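Murkora Crater Trail

The Murkora Crater Trail is a marked walking route on the volcanic island of Murkora. It runs from the harbor town of Falis to the rim of the Jilla crater and down the far side to the village of Tarawneh. The full distance is 25 kilometers, and most walkers complete it in two days with a night at the rim hut. The trail is the main draw for visitors who come to the island outside the beach season.

Route

The trail begins behind the ferry landing at Falis and follows a paved lane through terraced fields. After the last houses the paving ends and the path climbs through low forest on packed ash. The grade is moderate until the tree line, where the route turns north and crosses an old lava field. Painted stakes mark the way over the lava, as the surface keeps no visible track.

The rim stands 900 meters above sea level. The path follows its eastern side, passing two lookout points before reaching the hut. The western side has been closed to walkers since a section of the edge gave way.

From the hut the trail drops steeply toward Tarawneh. This part is loose underfoot, with fixed ropes on two short pitches. A side path branches off halfway down and leads to a group of warm springs on the shore.

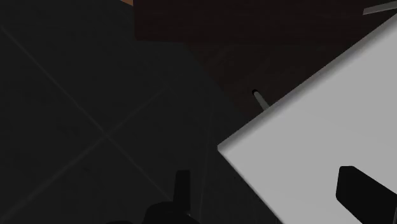 A walker's note in the rim hut logbook states that the descent to Tarawneh took longer than the climb from Falis, and that the signed time of three hours should be read as a minimum for anyone carrying a full pack. Later entries give similar times. The signs at both ends of the descent still show the original figure.

Geology

Jilla is the younger of the two volcanoes that form Murkora. Its crater was shaped by a series of explosive eruptions followed by the collapse of the summit. The lava field crossed by the trail is the product of a later, quieter flow that stopped short of the coast. Steam vents remain active on the crater floor, which is off limits to visitors.

The ash soils on the lower slopes hold water well and support vines, figs and beans. Above the tree line the ground is mostly bare, with lichens and a few hardy grasses in the cracks.

Access and permits

Falis is served by a daily ferry in summer and by three sailings a week in winter. There is no airport. A local bus links Falis and Tarawneh by the coast road – a trip of 50 minutes – and allows walkers to return to their starting point the same day.

A permit is required above the tree line. Permits are issued at the trail office in Falis and are limited to 61 per day. Day walkers and overnight walkers use the same permit, but a bed in the hut must be booked separately. The hut has 30 beds, a kitchen and a rainwater tank. Camping on the rim is not allowed.

The upper section closes during high winds and whenever gas readings at the vents exceed the set limit. Closures are posted at the ferry landing and at the bus stop in Tarawneh. They are most common in January, when storms also disrupt the ferry.
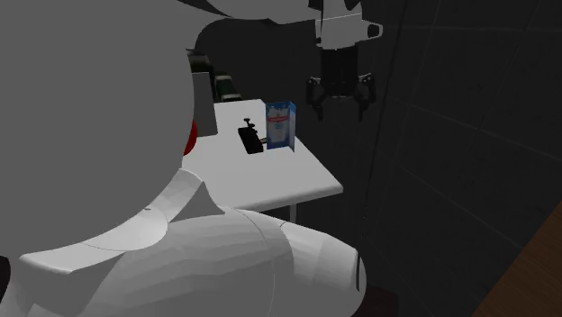
Climate

Summers are dry, with little shade above the forest and no water between Falis and the hut. Cloud often covers the rim by early afternoon, and the lookouts are clearest in the first hours after sunrise. Night frost occurs at the hut from late fall to early spring. Snow is rare and seldom stays on the ground for more than a day.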